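Caring for Reusable Shopping Bags at Home
Household Guidance from the Stadthorpe Home Advice Service
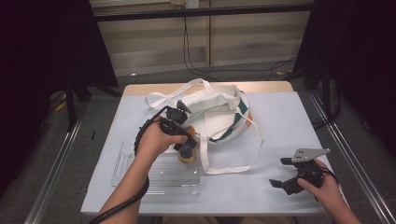
Most households now own more reusable bags than they can readily store, and few of those bags are cleaned as often as they should be. The guidance on this page covers cotton and canvas bags, woven plastic bags and insulated bags. It replaces our earlier leaflet on the subject.

How often to wash

A bag used for loose vegetables, bread or packaged groceries should be washed once a month. A bag that has carried raw meat or fish should be washed after every use, even where the packaging looks sound. Residents are advised to keep one bag for raw meat and fish only, and to mark it clearly on the inside with a laundry pen.

Bags used for gym clothing, library books or garden items should not be used for food until they have been washed.

Cotton and canvas

Turn the bag inside out and shake it over a bin or outdoors. Crumbs and onion skin collect in the bottom seams and will block a machine filter if left there. A soft toothbrush is suitable for the corners.

Plain, undyed cotton may be washed at 40 degrees with an ordinary detergent. Printed or dyed bags should be washed at 30 degrees, and separately on the first occasion, as some dyes run. Fabric softener is not recommended. It leaves a coating on the fibres which holds grease and makes later stains harder to remove.

Expect some shrinkage. A heavy canvas bag of 12 inches across may lose half an inch at its first wash, chiefly in the body and less in the handles. Pull the bag gently into shape while damp and smooth the handles flat with the palm of the hand. Do not tumble dry. Hang the bag upside down by its bottom corners, so that water does not gather in the seams.

Where a crease remains, iron on the reverse side with the fabric slightly damp. Printed areas should never be ironed directly.

Treating stains

Tea, coffee and fruit juice: rinse at once in cold water, then soak for an hour in a bowl of warm water with a spoonful of bicarbonate of soda.

Grease: cover with cornflour, leave for 10 minutes, brush off, and work in a little washing-up liquid before washing.

Mildew: brush the bag outdoors, then soak it in one part white vinegar to four parts water. If the smell persists after two washes, the bag should be kept for non-food use.

Ink and biro: dab with surgical spirit on a clean cloth, working from the outside of the mark towards the centre. Test a hidden seam first.

Woven plastic and insulated bags

These should not be put in a washing machine. Wipe the inside with warm soapy water, paying attention to the folds, and dry with a clean towel. Leave insulated bags open overnight before storing them - a closed, damp lining will smell within days. The Lukora and Clusitex bags sold at Stubbs have a removable base board, which should be taken out and wiped on both sides.

Repairs

The handles are usually the first part to fail. Check the stitching where each handle meets the bag, and repair it when the first threads work loose. Use strong polyester thread and sew a square with a cross through it, going over each line twice. A small patch of spare canvas on the inside will spread the load.

As a general rule, do not load a cotton bag with more than 5 kilograms for regular carrying.

Storage

Store bags clean, fully dry and loosely folded, in a drawer or on a hook away from the cooker. Bags kept in a car boot should be brought indoors from November until spring, when damp is most likely to affect them.

Page last reviewed: May 28, 2025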